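The Last Kick at Bakke

I'd been on the bench for Pument for most of the season, and I was quite happy there, thank you. You get a coat. You get first go at the oranges. Then our fly-half did his hamstring against Wusano with the score at nothing much to nothing much, and the coach looked along the bench, and I looked along it too, hoping somebody else had come.

So on I went. The ground at Bakke slopes towards the river – everyone says it doesn't, but you try running up it in the second half. My first touch was a knock-on. My second was a knock-on as well, only further forward. After that their forwards started kicking to me on purpose, and I can't say I blamed them.

Then, with the clock gone, we got a penalty. The tannoy said there were 883 of us in, and I swear I heard every one of them stop chewing.

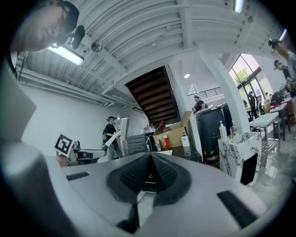 Under the black cap

I put the ball down, took four steps back and thought about my tea. I don't remember hitting it. I remember the flags, both of them, going up, and somebody very heavy landing on my neck, shouting that we were in the semi-final at Trokuvo and I'd need a bigger coat.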